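4. What people wrote down, and what they left out

4.1 The problem with asking about "cleaning"

I went into the diary study thinking that "cleaning" was a word everybody used in the same way, and by the second week of reading I'd given that up. The 265 rented households in Nistmont, Surkberg and Zovholm sent back 1,739 diary entries between them, and a good many of those have the word "cleaned" in them somewhere, but it covers everything from running a cloth round a tap to taking a cooker to bits on the kitchen floor. Our coding sheet (see the appendix, and please forgive the state of column F) had a single box for it. That box did not survive.

What we ended up with was a rough split between cleaning that happens because the dirt is in view and cleaning that happens because somebody remembers a thing exists. I'll call the first kind "visible" and the second kind "remembered", and I know the names are clumsy. Floors, worktops, mirrors and the bath are nearly all visible. Extractor filters, the tops of doors, the bit behind the loo, plugholes, window runners and seals are nearly all remembered. A few things wander between the two, depending on who is writing and how their rooms are laid out.

The wandering ones interested me most. A kettle is visible on the outside and remembered on the inside. So is a bin. So is a washing machine, for that matter, where the top gets wiped as often as any other surface in the room and the detergent drawer may go a whole tenancy without being pulled out. Our interviewers found that people would happily talk for ten minutes about the kitchen and then, when asked about drawers, seals and filters, go quiet and say something like "oh, should I?"

Figure 3. Remembered cleaning: wiping inside a detergent drawer. 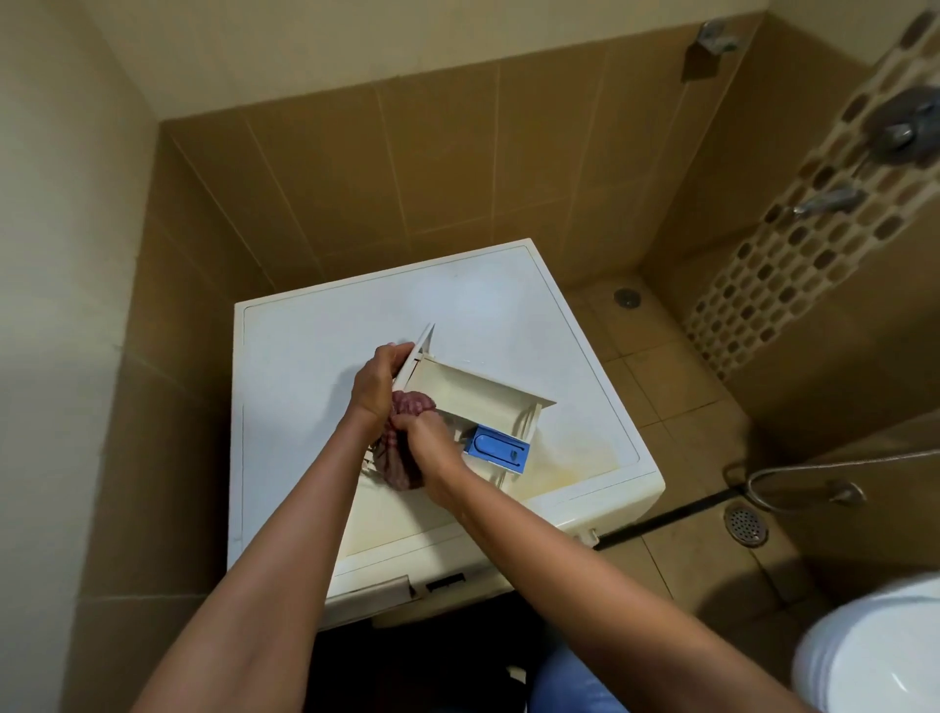 One tenant in Surkberg put it to us that the whole distinction was unfair on people who rent, as you can't remember a part you were never shown in the first place. She'd had a key, a folder and a handshake, and the folder was mostly about parking.

I think she's right, and it changed how we read the rest. We had been treating remembered cleaning as a matter of personal habit, so that a household either had it or it didn't. Going back through the entries with her remark in mind, I kept finding little moments of being shown: a sister visiting for the weekend, a plumber who pulled something out and tutted, a flatmate moving in with her own ideas. The remembered jobs tend to turn up in the diary straight after one of those, often several at once, in a sort of burst. Then they thin out again over the following weeks, though they don't usually vanish.

4.2 Bursts

I should say how we decided what a burst was, as a reviewer of the earlier version quite reasonably wanted to know. We took it to be any week in which a household reported more remembered jobs than in the two weeks before put together. It's a blunt rule. It makes quiet households look burstier than busy ones, and we had a long argument about whether to weight it, which we settled by reporting it plain and putting the weighted version in the appendix.

The bursts mostly have company in them, as I've said, but the other big trigger is paper. Nistmont was the useful town here. Most of our Nistmont tenants rent through Gajewski, which sends out a letter ahead of each inspection, and you can practically see the letter landing in the diaries. One entry simply reads "LETTER" and is followed by two pages of small jobs in very neat handwriting. The inspections themselves are every six months, so a household could be caught twice if it stayed with us the whole way through, and the second burst is nearly always smaller than the first. I'd like to say that's because the flat was in better order by then, but several people told us outright that they'd learned what the inspector did and didn't look at.

There is a touching side to this as well! People write about these jobs with much more feeling than they do about floors. Nobody in our sample was moved by a floor. But a drawer, a filter or a seal comes with a date, a bit of disgust, sometimes a note on what was used (old toothbrushes, vinegar, a tea towel that had been on its last legs anyway) and quite often a promise to do it again in June. We coded those promises separately. They were kept less often than I'd hoped and more often than my co-workers had bet.

Small spaces seem to help. In flats with a tiny bathroom, where the washing machine shares the room with everything else, its awkward parts come up more in the diaries than they do when it lives in a kitchen or a cupboard. My guess is that you're simply near it more, standing about brushing your teeth. We didn't measure the rooms, so a guess it stays.

Figure 4. A dispenser drawer taken out and wiped over the machine.

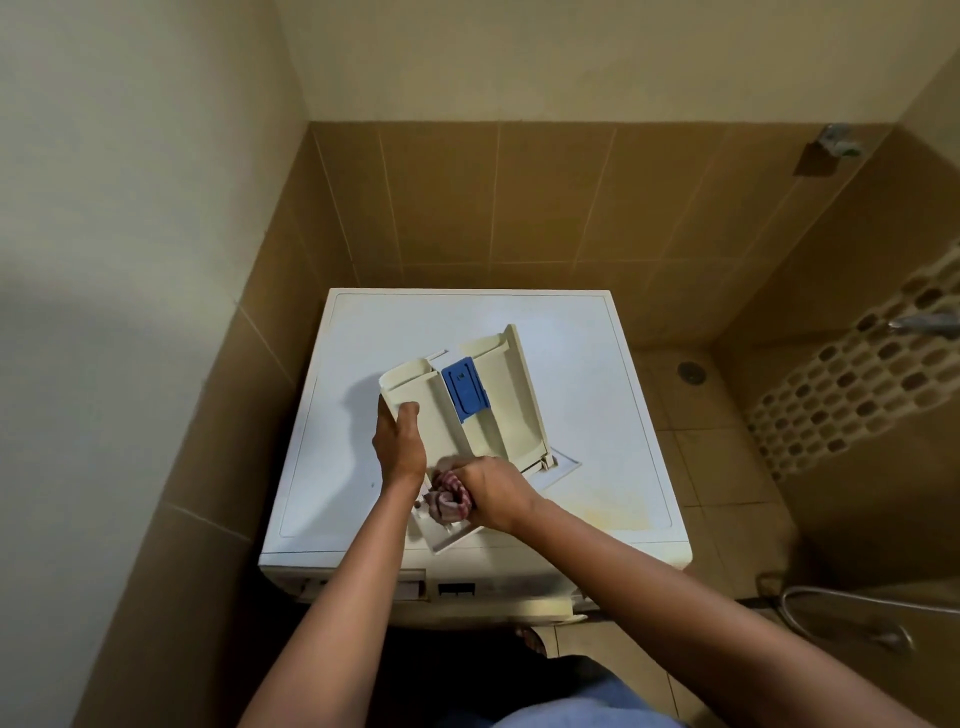
4.3 Where the cloths come from

This is a side road, but I promised the interviewers I'd give it a section, as they did the asking.

We had a question in the exit interview about equipment, meant to tell us how much people spend. It told us almost nothing about spending. What it drew out was a kind of ladder that cloths go down. They begin as something decent, a tea towel or a napkin or a pillowcase, get moved to hands, then to surfaces, then to floors, and last of all to the jobs people don't want to think about. Hardly anyone had been taught this, and almost everyone had it, with local rules that they defended quite fiercely. In Zovholm we met a household with a strict colour system that only one member understood. In another, checked cloths could be used anywhere, and plain ones were for glass.

Figure 5. Visible cleaning: an appliance top, with a folded checked cloth.
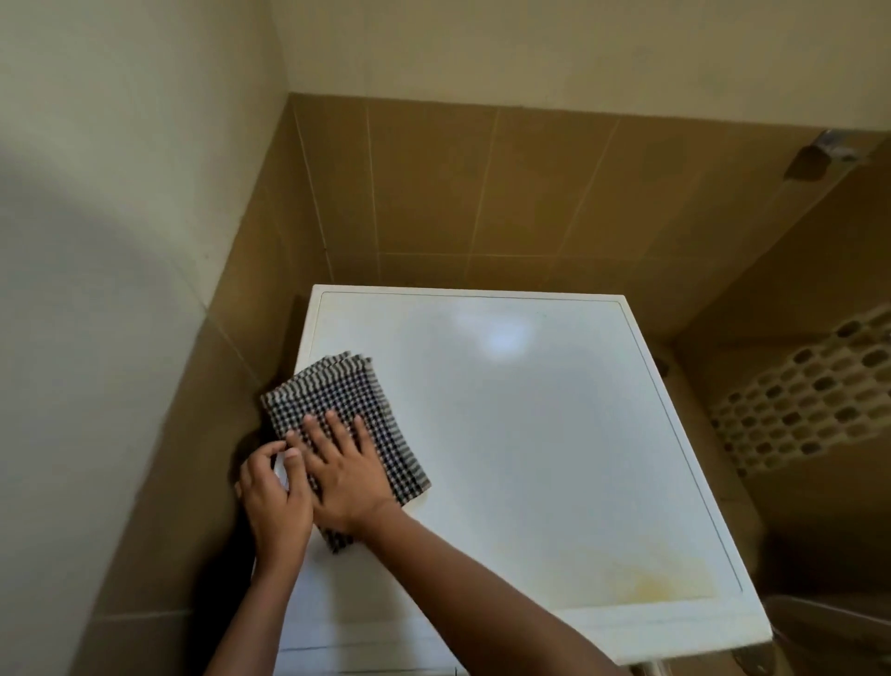 The ladder matters to the main argument in a slightly sideways manner. If a household has an obvious bottom rung, a pile of cloths it doesn't mind ruining, then the remembered jobs seem to get started more easily. People without the pile talked about having to buy something first, and the buying was where the job stalled. I wouldn't lean on this too hard. The question was added late, only 100 of the households were asked it, and they weren't picked in any clever way; they were the ones whose exit interviews hadn't happened yet.

It does fit with what we were told about water, though. Households often said they put a job off until there was "a proper chance", meaning a free basin, a dry day or the place to themselves. A part that comes out and can be carried to a sink is in one sense the easiest job of the lot, but it ties up the sink, and in a shared flat the sink is busy.

Figure 6. Drawer held over a washbasin.
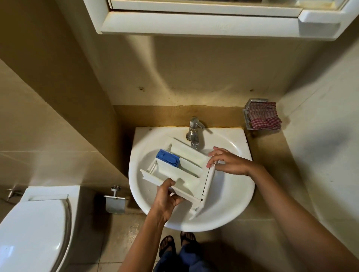 So when we looked at the time of day people gave for remembered jobs, shared flats came out later in the evening than couples or people living alone, and weekend mornings were nearly empty of them. I had expected the reverse. My own flat does all of this on a Saturday morning, and I'd quietly assumed that everyone else's did too, which is a good reason for keeping diaries in the design and me out of it.

The timing data are thinner than I'd like. Plenty of entries have no time at all, some have "after tea", and we left those uncoded after failing to agree on when tea is. The next section takes up the landlords' side, starting with the inventories.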